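The Snack Tray, and Other Things I Finally Put in Order

July 20, 2019
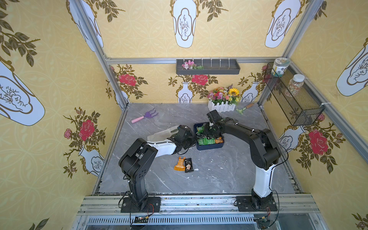 I have been meaning to write about snacks for the longest time, and every time I sit down to do it I end up getting up again to eat one. When we moved from Casville to the house in Grelbridge, the snacks came along in a brown grocery bag, and in that bag they stayed, on the floor of the pantry, for longer than I care to say. You would reach in for something salty and come up with half a granola bar and a bread clip. So this summer I made up my mind that the snacks were going to live in a tray, out in the open, where a person could see what there was to eat. A navy blue tray is a lovely thing for this, because the bright little packets show up so well against it, all that green with a few orange ones mixed in. I do like a heap! Mine are never laid in rows and I don't mind a few of them sliding over the edge. The picket-fence planter with the sunflower in it is what makes it feel like a table you'd want to stop at, and I'll get to the flowers in a minute.

First, though, the tray itself. I tried baskets before this (two of them, both from the Panavach outlet on the way to my sister's) and they looked darling for a week. The trouble with a basket is the bottom. Crumbs get down in the weave, and then one day you turn it over above the sink and it snows. A tray you can just wipe. It should be low enough that you can see the things in the middle without digging, and wide enough that the pile can spread out a bit, and if you have the choice I would go dark. I had a white one back in Casville and every smear of chocolate on it looked like a crime.

Then there's the question of what goes in. I buy the small packets now, the kind you can finish standing up. My husband thinks this is a terrible waste of wrappers and he may well have a point, but when I bought the big bags we ended up with four of them open at once, each with a clothespin on it, all a little stale. With the small ones you eat the one and you're done, or you eat the one and then another one, but at least the rest are still crisp. I did sit down with the receipts in the spring and found that a packet works out to 42 cents if I buy the large box, and 87 cents if I get caught out and have to pick them up at the corner store. That was enough to make me start keeping a list on the refrigerator door.

I take the bars out of the heap and lay them on the bare table in front of it. A dark brown wrapper just vanishes among the others, and then somebody tells you there are no bars left when there are plenty. Set down side by side with something orange, it gets noticed and it gets eaten. I have done it this way all summer and I haven't thrown out a squashed bar since May.

Now, the flowers. They're artificial, and I know some of you feel strongly about that (I still have the emails from the last time I brought up silk peonies). I grew up in a house where every vase was real and every vase needed its water changed, and I have served my time. A sunflower that looks just as cheerful in October as it does today suits me fine. The planter has pinks and reds and oranges and purples all crowded in together, and I wouldn't thin it out for anything. I also like to have a little echo of it somewhere higher up, so there's a small bunch in pink and purple at the left end of the wall tray, the dark gray one, and your eye goes up to it without your noticing. Against yellow wallpaper it's about as sunny as a corner can get.

The garden tools started as a joke between my sister and me and then they stayed. If you're going to have a picket fence, she said, you had better have something to dig with. So there's the little hand rake with the pink handle and the purple tines off to one side of the planter, and on the other side the trowel with the green blade and the wooden handle. They're much too pretty to leave out in the shed. I have a proper ugly trowel for the tomatoes, which came from the hardware store and has a chip out of it from the time I hit the drainpipe.

I should say something about jars, too, because a tray will only do for things that come wrapped. Anything small and loose wants a lid. A black wire basket hung up in the corner is a good home for them, and it keeps the table clear for the tray. I like one clear plastic jar down in the basket, filled with something in lots of colors, and a glass one with a green and white lid up on top. I've been through a few jars in my day. The nicest were a set called Aquino that I found at a church sale, with wonderfully heavy lids, and I'm down to a single one now, which holds buttons. Please do tell me if you ever come across them, because I have looked and looked.

As for the table, I was nervous about gray. I had always had warm wood tables, and a gray marble pattern seemed to me like something for a bank lobby. But it's been very forgiving. The pattern hides a ring or a crumb until you have a minute to get to it, and next to the yellow it looks much softer than I thought it would. I had saved 486 dollars toward the whole corner, tray and shelf and wallpaper and all, and I came in a little under, so naturally I spent the difference on chips.

A couple of you wrote after my last post to ask how I keep the children out of the tray before supper. I don't, really. We have a rule that you take one thing and put the wrapper in the trash, and the first half of that rule goes very well. I've been thinking of adding a small dish for the empties, something with a bit of height to it, maybe in the same navy if I can find a match. The Panavach outlet has its end-of-summer sale coming up and I'm planning to be there when the doors open, with my list and a thermos, so I'll let you know what I bring home.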